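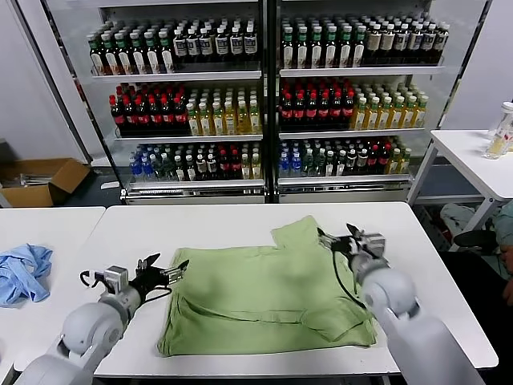 I've been putting off buying anything that claims to do laundry, and I still am, though I'm softer on the idea than I was in August. Getting one gripper to pinch a rumpled green cloth near its raised flap, with a blue one heaped on the next table, is more than I expected from these things. My basket holds 13 shirts, mostly inside out, and I'd love to hand it over!

prutik_fan
Love the optimism, but one arm holding a corner while the other waits open and empty is me before coffee – I wouldn't pay 3,000 for it.
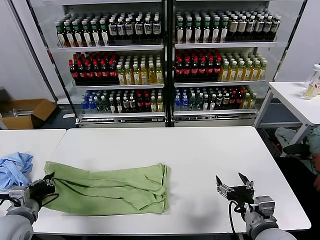
Brasora
I'd disagree a little, prutik_fan. Slow is fine by me if it runs while I'm at work. My dishwasher is slow too, and I'm very fond of it.

Monska824
Towels maybe, fitted sheets never.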